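Search this site
Enter keywords

The Level at Zullham

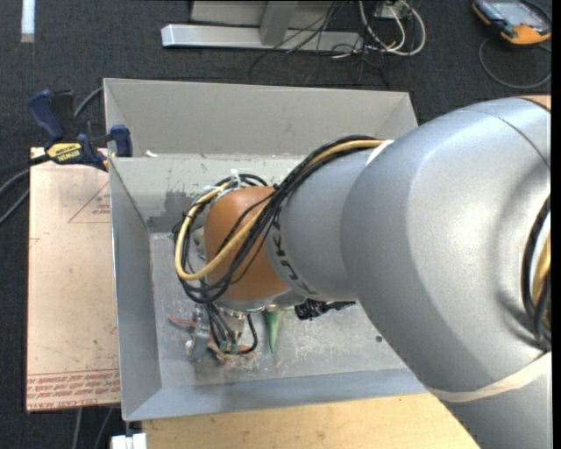
by R. Tamsin Orde

The gauge house at Zullham stands on the east bank of the canal, 9 metres above the lock. It contains a stilling well, a float, a chart drum and a stool. The keeper's duties were set out on a card inside the door. Read the level at six in the morning and six in the evening. Enter it in the book in millimetres. Wind the drum. Report any change greater than 3 millimetres to the office at Grollitz.

The keeper had held the post for eleven winters and had made few reports. The canal was fed from the Heydari reservoir through a fixed weir, and the level did what the weir allowed. In April it stood at 397. It stood at 397 in the evening as well, and on the following morning, and the keeper wrote the figure in the same pencil each time.

On the fourth evening the reading was 397 and the bank was wet.

The keeper noted this under Remarks. The stones were dark to a height of one hand above the water line, as they are when a level has recently fallen. The chart showed a flat trace. The keeper checked the float for sticking, the tape for slack and the drum for drift, and found no fault in any of them. A second reading was taken with the brass rod. It gave 397.

The following night the keeper stayed in the gauge house with a lamp and a flask. At ten past two the sound of the weir stopped. The keeper went out to the edge and lowered the rod, which reached its full length without touching the surface. There was no smell of mud. Across the canal the far bank went down in courses of cut stone, well below the depth given on the drawings, and at the foot of it was a door with a lamp over it.

Inside the house the pen was still drawing its line at 397.

The keeper counted the steps that led down on the near side. There were 74. None appeared in the Orgate survey, which was otherwise reliable. The keeper stood on the first of them for several minutes, then returned to the house and sat on the stool. At twenty to three the weir could be heard again.

The morning entry was made at six. The rule concerned changes in the level, and the instrument had recorded none. The keeper wrote 397, wound the drum, and left the Remarks column blank.

A requisition went to Grollitz by the noon post. It asked for one box of pencils, one gallon of lamp oil and a longer rod — and, if the stores had them, a pair of boots with a good grip on wet stone.

Comments (3)

sluicegate
I worked with float gauges for years and the bit about checking the tape for slack is right. A stuck float gives you exactly that sort of flat trace. The door I can't help with.

marl_and_clay
Read it twice. Would they have used the noon post for a requisition? Ours always went up with the weekly returns. Liked the boots.

Penny Reader
Is there going to be a second part? I want to know what the stores sent.

Recent stories

The Orgate Survey, Sheet Nine
Salt for the Upper Road
A Fault in the Bell Wire
Instructions for the Night Ferry
Two Weights and a Measure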